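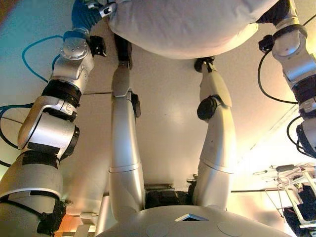
fluffed_and_folded
Ordered two of the Winberg pillows in the big size after reading three pages of praise for them on this board, and I'm not convinced. The listing says "hotel loft," and every review repeats it like it means something. Hold one up at the ends so the belly hangs and you get what you see with the white one up top, a big rounded bulge sagging toward the floor with all the plumpness at the bottom. Lovely to look at. But a pillow that bulges like that when it's lifted tells me the fill moves, and fill that moves ends up everywhere except under my neck by 3 a.m. Has anybody slept on one of these for longer than the return window? I don't want to hear about the first week. The first week is always great.

mattressmoth
I've had mine for 10 months. It's fine. It lost some height and I stopped noticing. You're reading a lot into a sag. Any soft pillow does that if you pick it up by the ends.

fluffed_and_folded
"Lost some height" is the part I'm asking about. How much? Do you fold it in half now?

mattressmoth
Sometimes. On my side, yes.

fluffed_and_folded
So it's half a pillow.

tansy_quilts
I'll defend the sag. A pillow that stays flat as a board when you lift it is either foam or stuffed so tight you may as well sleep on a sofa arm. Drape is what you want if you sleep on your back. The test I use is to lay it on the bed, fold it over, let go, and see if it opens up again. If it just lies there, send it back.

oldbedroll
The fold test is for down. It was never meant for polyester, and the Winberg is polyester whatever they call it on the box. New polyester passes every time. Then you wash it twice and it fails. I wouldn't trust that test as far as I could throw the pillow.

tansy_quilts
I've used it on both kinds for years and it hasn't steered me wrong.

oldbedroll
Then you've been lucky or you replace them a lot.

tansy_quilts
I replace them when they need it, like anyone.

nightshift_in_b
Can we talk about the case as well? I bought the Nusteo covers, the ones sold as "fits all standard and large," and they do not fit all standard and large. On my big pillow the case goes on tight and squeezes the ends in, so I get one hard lump across the middle. On the small one there's a flap of spare cloth I end up breathing into. I paid $28 for the pair.

fluffed_and_folded
That's worth knowing. What do people put on the large Winberg then? I have plain white cotton ones from years back and they're a bit snug.

nightshift_in_b
Snug cases flatten a pillow faster, or that's what I've read. I haven't tested it.

mattressmoth
You've read it on here, probably from oldbedroll.

oldbedroll
I did say it and I stand by it. Leave slack at the open end. Easiest way to get one in without wrestling it: turn the case inside out, put your hands in the corners, grab the pillow by its corners through the cloth and shake the case down over it. With a big one get a second person to hold it up from underneath while you pull. Doing it alone with your chin is how pillows end up on the floor.

tansy_quilts
Agree on that at least. Chin method is gross too.

kettle_at_six
I went the other way and spent $147 on a Grigaitė wool one. Before anyone asks, no, I don't think it's worth five cheap ones. It's heavy, it smelled like a barn until Thursday, and you can't put it in the machine. It does hold its shape. My neck feels the same as it did on the old one, so make of that what you like.

fluffed_and_folded
Thank you for being the first person in any of these threads to say the expensive one did nothing for you.

kettle_at_six
I didn't say nothing. I said my neck feels the same. I sleep cooler.

oldbedroll
In October everybody sleeps cooler.

nightshift_in_b
Has anyone tried the Bonel with the zipper, where you can take some of the stuffing out? Seems like the only idea in this whole business that isn't just a picture of a pillow on a nice bed.

mattressmoth
Had one. Took some out, it was too low, put it back, and it was lumpy from then on. There's still a bag of loose fill in my closet. The zipper itself was good.

tansy_quilts
You have to pull the fill apart with your fingers before it goes back in. If you stuff it in by the handful you get lumps.

mattressmoth
I'm not hand-teasing a pillow.

fluffed_and_folded
OK. I'm keeping one Winberg and sending the other back still in its bag. I'm going to measure the one I keep against the door frame, mark it in pencil, and do it again after the second wash. If it's dropped more than an inch I'm coming back to complain.

oldbedroll
Measure it with the case off and let it sit out for a day first or the number's useless.

fluffed_and_folded
Fine. Case off.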